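Review: The Matitow Tabletop Simulator at the Catthorpe Open Day

Reviewed by Alois Lanz for the equipment pages
Sep 3, 2025

Catthorpe opened its automation laboratory to outside visitors for a single afternoon, and the main item on the program was a demonstration of Matitow, the tabletop simulation package developed by Imai. This review covers the software as it was shown at the session and a short hands-on period that followed. It does not cover installation or long-term use.

The session was led by Ye-ji Yoo, with Isamu Sekiguchi at the controls. Visitors were admitted in groups of 25, and each group received the same presentation, followed by three attempts per visitor at a practice station. The room was well laid out and the main screen could be read from the back row. The sound was less satisfactory, and several questions had to be repeated.

Matitow is intended for teams that wish to rehearse pick-up tasks before committing time on a physical arm. The user selects a table, places household and workshop objects on it, and either drives the arm by hand or loads a stored routine. Two views are offered: one from beside the tables and one looking down along the gripper. Switching between them takes one key. Our group found the side view more useful for the approach and the gripper view far more useful for the grasp itself, where small errors in angle are hard to judge from a distance.

The object library is a strength. Ordinary tableware can be mixed with hand tools of awkward shape, and a crowded table is a fair test of any routine. Surfaces are drawn with care, wood grain in particular. Some of the tools are less convincing — the locking pliers are close to a plain black outline, and their finer parts are difficult to make out. Shadows are hard-edged in the gripper view and at times distracting.

Control by hand was steady. The step size can be changed while the arm is moving, an improvement on the April release, which required the user to stop first. The menus remain crowded, and the command for resetting a layout sits next to the command for deleting it. Derek Dawber, who attended on behalf of Drastix, raised this point during questions and was told that a revised menu is planned.

A single-seat license is priced at $790 per year, with three months of support included. For a teaching laboratory this is reasonable. Smaller workshops may prefer to wait for the shared license that Riku Onishi of Imai mentioned in his closing remarks, for which no price was given.

We recommend Matitow for groups already working with tabletop arms, with reservations regarding the menus and the thin written manual. Those new to the subject should expect to spend some time with an experienced colleague first. 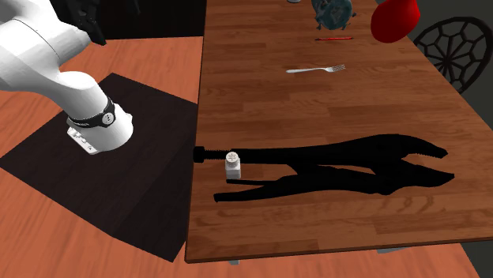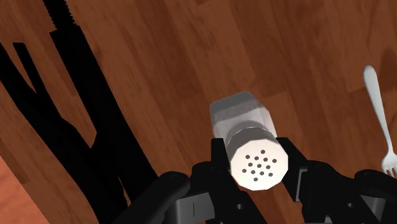 Matitow in use at Catthorpe: the arm over the dark mat (first), and the salt shaker held in the gripper (second).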